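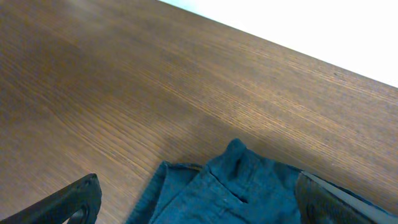 원격조작 시연(遠隔操作示演)은 사람이 로봇을 직접 조종하여 과제를 수행하고, 그 과정에서 얻은 관절값과 카메라 영상을 기록하여 로봇 학습의 자료로 삼는 방법이다. 모방학습의 자료 수집 방식 가운데 하나이며, 로봇의 팔을 손으로 잡고 움직여 동작을 가르치는 직접교시(直接敎示)와 함께 쓰인다. 두 방법을 묶어 시연 기반 교시라고 부르기도 한다.

개요

산업용 로봇의 전통적인 프로그래밍에서는 작업자가 경유점을 하나씩 지정하고 로봇이 이를 그대로 재생한다. 대상물의 위치와 모양이 일정하면 이 방식으로 충분하지만, 옷감처럼 놓일 때마다 형태가 달라지는 물체에는 적용하기 어렵다. 시연 기반 교시에서는 같은 과제를 조건을 바꾸어 가며 여러 번 수행하고, 매 순간의 관측과 동작을 짝지어 저장한다. 학습된 제어기는 이 짝을 바탕으로 새로운 관측에 대한 동작을 예측한다.

시연 한 번의 기록을 보통 에피소드라고 한다. 에피소드의 시작과 끝을 어디로 볼지는 과제마다 따로 정하며, 의류 정리 과제에서는 옷을 작업대 위로 가져오는 단계와 펴는 단계, 접는 단계를 하나로 묶기도 하고 나누기도 한다.

방식

직접교시는 조작자가 로봇 팔의 링크나 손목을 잡고 원하는 궤적을 따라 움직이는 방식이다. 별도의 조종 장치가 필요 없고 접촉력을 손으로 바로 느낄 수 있다. 반면 조작자의 손과 몸이 카메라에 함께 찍히기 쉽고, 한 사람이 두 팔을 동시에 다루기가 까다롭다. 관절에 제동이 걸리지 않도록 중력 보상 기능도 갖추어야 한다.

선도-추종 방식은 조작자가 쥐고 움직이는 선도 팔과 실제로 작업하는 추종 팔을 따로 두는 방식이다. 선도 팔의 관절값이 추종 팔의 목표값으로 전달된다. 두 팔의 관절 구조가 같으면 역기구학 계산이 필요하지 않으며, 조작자가 작업 영역 밖에 서므로 영상에 사람이 들어가는 일이 적다.

그 밖에 가상현실용 손잡이나 3차원 마우스로 그리퍼의 위치를 지정하는 방식이 있다. 장치의 부피가 작고 로봇 기종을 가리지 않지만, 팔꿈치 자세까지 세밀하게 지정하기는 어렵다. 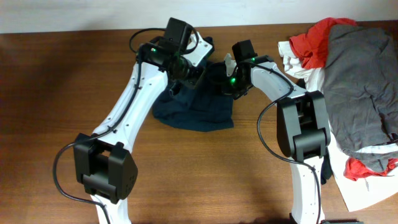
양팔 조작과 의류

의류를 다루는 과제는 양팔 원격조작의 대표적인 시험 대상이다. 뭉쳐 있는 옷을 펼치려면 한쪽 그리퍼가 옷감을 붙든 상태에서 다른 쪽이 떨어진 지점을 잡아야 하며, 두 팔의 간격이 곧 옷감에 걸리는 장력을 좌우한다. 조작자는 대개 허리단이나 밑단처럼 여러 겹으로 박음질되어 형태가 덜 무너지는 부분을 먼저 찾는다.

옷감은 얇아서 작업대에 붙은 가장자리를 집을 때 그리퍼 끝이 바닥을 누르기 쉽다. 힘 되먹임이 없는 장치에서는 조작자가 이를 느끼지 못하므로, 추종 팔의 모터 전류를 감시하여 일정값을 넘으면 하강을 멈추게 하는 경우가 많다. 한 겹만 집어야 할 때 두 겹이 함께 딸려 오는 것도 흔한 오류이다.

카메라 배치

카메라는 작업대 전체를 내려다보는 위치와 손목에 나누어 다는 구성이 널리 쓰인다. 전체 시점은 옷의 윤곽과 두 팔의 상대 위치를 파악하는 데 유리하고, 손목 시점은 손가락 사이로 들어오는 주름과 솔기를 가까이에서 보여 준다. 손목 카메라는 팔과 함께 움직이므로 노출 변화가 크며, 밝은 배경이 들어오면 가까운 물체가 어둡게 기록될 수 있다. 각 영상과 관절값의 시각을 맞추는 동기화도 필요하다.
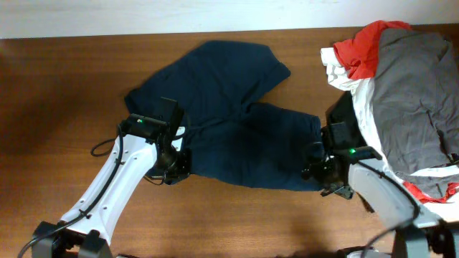

자료의 선별

모든 에피소드가 학습에 쓰이는 것은 아니다. 통신 지연으로 팔이 끊겨 움직인 기록, 조작자가 오래 머뭇거린 기록, 옷이 작업대 밖으로 떨어진 기록은 따로 분류한다. 다만 놓친 옷을 다시 집는 동작은 오류 복구의 사례가 되므로 남겨 두자는 견해가 있다.

야시르 스와티(Yasir Swati)와 아로하 타휘리(Aroha Tawhiri)는 원격조작 장치 스케토렐(Sketorell)로 수집한 바지 펴기 에피소드 300건을 검토하여 121건에서 다시 집기 동작을 확인하였다. 두 사람은 이 가운데 76건을 학습 자료에 포함하였고, 나머지는 옷감이 두 팔 중 어느 쪽에서 빠졌는지 영상으로 판별하기 어렵다는 이유로 제외하였다. 티보르 헤게뒤시(Tibor Hegedűs)는 이 기준이 지나치게 엄격하다고 비판하면서, 판별이 어려운 기록에도 관절값은 온전히 남아 있다는 점을 들었다.

조작자의 숙련도

같은 과제라도 조작자에 따라 동작의 순서와 속도가 다르다. 한 사람은 허리단부터 잡고 다른 사람은 밑단부터 잡는다면 학습된 제어기가 두 방법 사이에서 망설이는 현상이 나타날 수 있다. 이를 줄이기 위해 잡는 순서를 미리 정해 두는 곳이 있으며, 반대로 다양성을 확보하려고 순서를 조작자에게 맡기는 곳도 있다. 처음 장치를 다루는 사람에게는 본 수집에 앞서 연습 시간을 주고, 연습 중의 기록은 저장하지 않는 것이 일반적이다.

한계

원격조작 시연은 조작자의 시간이 그대로 비용이 된다. 또한 조작자가 작업 현장을 직접 보면서 조종하면 카메라에 담기지 않은 정보를 이용하게 되어, 제어기가 같은 판단을 재현하지 못하는 경우가 생긴다. 이 때문에 조작자에게도 로봇 카메라의 영상만 보여 주는 수집 방식이 쓰이지만, 깊이를 가늠하기 어려워 작업 시간이 길어진다.

같이 보기

모방학습
직접교시
선도-추종 제어
변형체 조작
힘 되먹임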